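Skustico motion stack, support desk
Ticket 234: right arm planner treats the gripped item as part of the bin
Component: grasp planner / attached-object handling
Site: Graduvholm bench, two arms
Opened in May, status: open, workaround in place

What we are seeing

Hello, and thank you in advance to whoever picks this one up. I know the queue is long, and I have tried to put everything in one place so you don't have to come back to me for the basics.

We run the two-arm sorting task on release 16 of the motion stack, with the Zostard perception module feeding object poses to the planner. Since we moved up from the previous release, the right arm will approach an item in the red bin and close on it without complaint, and then the planner refuses to produce a lift. The message in the log is always the same:

plan_lift: start state in collision (attached_object, bin_red)

After that the arm holds position until the task timer gives up. The left arm is parked with its fingers open for the whole sequence and has never raised the error, though I have included its view because it looks into the same bin from the other side and was a real help when I was checking poses.

Things already ruled out

1. Restarted the planner and perception together, then each one alone. No change.

2. Redid the hand-eye calibration on both arms and compared the poses before and after. They moved so little that I don't believe calibration is our trouble, but the old files are saved if you would like them.

3. Checked the wrist view against the pose list for the red bin. The two toothpick containers, blue-gray lid and pale pink lid, both come through as separate cylinders with sensible centers. The far one does get a slightly short height estimate, and I suspect the slot line on the lid is being taken for an edge. I'd call that a separate ticket.
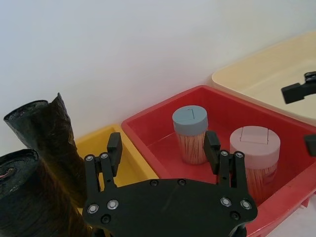

4. Turned off the cream bin in the collision model, in case it was mixed up with the red one. The error came back on the very next try, with the same two names in it.

Reproducing it

Load the standard bench world, start perception, and wait for the pose list to settle. Send the right arm to the pre-grasp for the pink-lidded container with the approach set to horizontal. It will get there nicely, and I would ask you to stop at this point and dump the planning scene, as everything in it is still correct. The container is its own object, the bin is its own object, and the clearance between them reads 19 mm on our side.
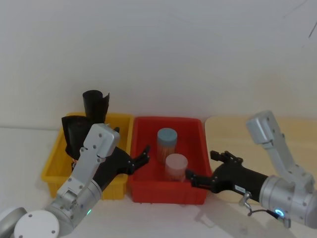 Right gripper beside the pink-lidded container, left gripper at the red bin's left rim.

Now close the fingers and dump the scene again. The container's entry has gone from the world list, as it should, and has turned up under the right gripper as an attached object. So far so good! The trouble is in the shape it carries. In place of the cylinder we get a mesh that reaches well down into the bin wall, and naturally any start state with that mesh in it is going to be in collision. I have had this happen with the approach speed turned right down and with the default speed, so I don't think timing at the approach has much to do with it.

My best guess, for what it's worth

I spent a long afternoon with the attach code and I think the shape is being rebuilt from the segmented point cloud at the moment of closing, when it used to be copied over from the pose list. The release notes mention a change like this for soft items, and I can see why somebody wanted it. For us it does harm, because the fingers cover a good part of the item just when the cloud is sampled, and the segmenter fills in the missing part with whatever is nearest, and that tends to be bin.
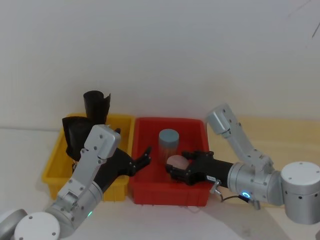
The mask overlap score is the number I would look at first. It sits comfortably high until the fingers close and then drops, and the attach step doesn't seem to check it at all. Consider how little the head camera has to work with once the black fingers are curled around something pale pink and only the rounded top shows between them, with the blue-gray lid standing right behind. A minimum score before the rebuild is allowed, falling back to the stored shape when it isn't met, would suit us very well. I'd be glad to test a patch on the bench any time.

Workaround for other sites

Set attach_shape_source to pose_list in the task file and reload. With that in place we ran 27 lifts and the planner returned a path for every one. Soft items will keep the shape they had before the grasp, so please leave a little extra margin if you handle those.

Update, 4:40 p.m.

The Palacios site has tried the workaround as well, and their planner no longer raises the error either. They are still on the older Zostard module, so I think we can stop suspecting the perception version. I've attached both scene dumps and the full planner log. The dump taken after closing is the one to open first.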